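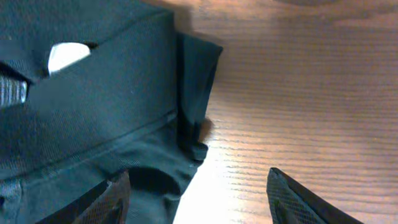 Dark green woven fabric with a fine diagonal twill.

Home | News | Your Ward | Elections | Meetings | Contact

Lorkside Community Council By-election: Frequently Asked Questions

Page last updated: 2022-09-26

A vacancy has arisen on Lorkside Community Council in the Gorasley ward. The answers below cover the questions most often put to the elections office by residents, by those thinking of standing, and by local groups. They are a guide only and do not replace the formal notice of election, which is displayed at the council office and at Gorasley Library.

About the by-election

Why is a by-election being held?

One of the councillors for the Gorasley ward has resigned. Under the council's standing orders, a vacancy must be filled by election if enough electors in the ward ask for one in writing within the notice period. The elections office received the required number of requests and the vacancy was declared open to election.

Could the seat have been filled without a vote?

Yes. If no valid request had been received, the remaining councillors could have chosen a person to fill the seat by co-option. This happened in the Peixoto Road ward in February, when the notice period ended without a request.

How long will the successful candidate serve?

The person elected will serve for the rest of the present term. All seats on the council, including this one, will then be contested at the next ordinary election.

What does a community councillor do?

Councillors attend full council meetings, sit on at least one working group and respond to matters raised by residents. The council looks after the recreation ground, the allotments at Nekiment Lane, the bus shelters and the public noticeboards. It is also consulted on planning applications, although it does not decide them. Schools, social care, main roads and refuse collection are the responsibility of other authorities.

Voting

Who can vote?

You may vote if you are on the electoral register for the Gorasley ward and are old enough to vote on polling day. Residents of other Lorkside wards cannot vote in this by-election.

How do I know whether I live in the Gorasley ward?

The ward takes in the streets between the canal and the old goods yard, together with the houses on the north side of Nekiment Lane. Houses on the south side of the lane are in the Peixoto Road ward. A large-scale map may be inspected at the council office during opening hours. The ward name is also printed on your poll card.

I have moved recently. Am I still registered?

Registration does not move with you. If you have changed address you must register again, even if you have only moved within the ward. Paying council tax at your new address does not place you on the electoral register.

Where is my polling station?

There are 2 polling stations, one at Gorasley Library and one at the Nekiment Lane hall. You must vote at the station shown on your poll card. Staff at one station cannot issue a ballot paper to an elector who has been allocated to the other.

Do I need to bring my poll card?

No. It is helpful to bring it, but you may vote without it provided that your name is on the register for that station. You will be asked to give your name and address.

Can I vote by post or by proxy?

Yes, if you apply before the deadline given in the notice of election. Existing postal vote arrangements will be applied to this by-election if they cover local elections. Electors who are unsure what their arrangement covers should contact the elections office well before the deadline.

My postal vote has not arrived. What should I do?

Please telephone the elections office. A replacement can be issued only in the last few days before the poll and you may need to collect it in person with proof of identity. If you have received your postal vote but not returned it in time, you may hand it in at a polling station in the ward before the close of poll.

Are the polling stations accessible?

Both have level access and a low-level polling booth. A large-print copy of the ballot paper will be on display, and a tactile voting device is available on request. An elector who needs help to mark the ballot paper may be assisted by the presiding officer or by a companion who meets the legal requirements.

Standing for election

Who can stand?

You must meet the age and nationality requirements and have at least one qualifying link with the area. You may qualify by being on the register, by living in or near the community, by having your main place of work there, or by renting or owning land or premises there for the whole of the preceding year. Certain people are disqualified, including paid employees of the council. The full rules are set out in the nomination pack.

Do I have to belong to a political party?

No. Candidates may stand for a registered party, as independents, or with no description at all. A candidate who wishes to use a party name or emblem must submit a certificate signed on behalf of that party.

Is a deposit required?

No deposit is payable at a community council election.

How do I submit my nomination papers?

Papers must be delivered by hand to the elections office before the close of nominations. They cannot be accepted by email or by fax. Candidates are strongly advised to book an informal check beforehand - errors found after the deadline cannot be corrected.

What may I spend on my campaign?

Spending is limited by law, and the limit depends partly on the number of electors in the ward. The figure will be confirmed to candidates in writing once nominations have closed. Every candidate must submit a return of expenses after the election, including those who have spent nothing.

Campaigning in the ward

May candidates put up posters on lamp posts or bus shelters?

No. The council does not permit election material on its bus shelters, noticeboards, benches or railings. Posters may be displayed on private property with the consent of the occupier. They should be taken down promptly after the poll.

Can I ask candidates not to call at my home?

You may put up a notice asking them not to call, and candidates are asked to respect it. The council has no power to stop lawful canvassing or the delivery of leaflets.

Will there be a public meeting?

The council does not organise election meetings. Local groups may hire the Nekiment Lane hall, which seats 200, at the usual rate. All candidates should be invited on equal terms, and the hirer is responsible for the conduct of the meeting.

Who do I contact if I think a leaflet is misleading?

The elections office does not check or approve campaign material and cannot rule on its accuracy. Every leaflet must carry an imprint giving the name and address of the printer and promoter. Concerns should first be put to the promoter. Allegations that a criminal offence has been committed should be reported to the police.

After the poll

When will the votes be counted?

The count will begin at the Nekiment Lane hall once the ballot boxes from both stations have been received and verified. Candidates, their agents and accredited observers may attend. There is no public gallery.

Where will the result be published?

The result will be declared at the count and posted on this website on the next working day. Printed notices will be placed at the council office and at Gorasley Library.

What happens if two candidates have the same number of votes?

If a tie remains after any recount, the returning officer must decide between the candidates by lot.

When does the new councillor take office?

The successful candidate must sign a declaration of acceptance of office at or before the next full council meeting. Until it has been signed, he or she may not speak as a councillor or vote.

Further questions may be sent in writing to the elections office or raised at the enquiry desk. The office is unable to give legal advice to candidates.

Related pages

Notice of vacancy: Gorasley ward
How to register to vote
Nomination pack and guidance for agents
Hiring the Nekiment Lane hall
Peixoto Road ward: co-option of a councillor
Minutes of full council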